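Wojciech Zieliński has spent 11 years testing drinking water in small buildings, the last 6 of them at Stilliser. His present work concerns what happens between the main and the tap.

"People ask about the treatment works," he says. "I ask when the tap was last run. Water left in a pipe over a long weekend loses its chlorine and picks up metal from the fittings."

His survey for Dutora covered 41 kitchen taps. Each was sampled twice in March, once at 7 in the morning before use and once after five minutes of running. Copper was higher in the first sample at all but 5 of them.

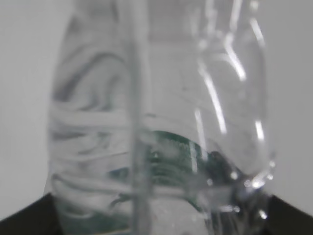
A clear plastic water bottle.

Bottled water comes up often in his talks, and he treats it as a separate matter. "It has its own rules and its own storage problems. Keep it out of the sun and read the date."

He is cooler on jug filters. "A cartridge has a rated volume. Past that, you are guessing - and most households don't record the volume."

Zieliński's advice for an office is to run the kitchen tap before the first kettle is filled, and to remove any length of pipe that no longer serves an outlet. The next survey will look at schools.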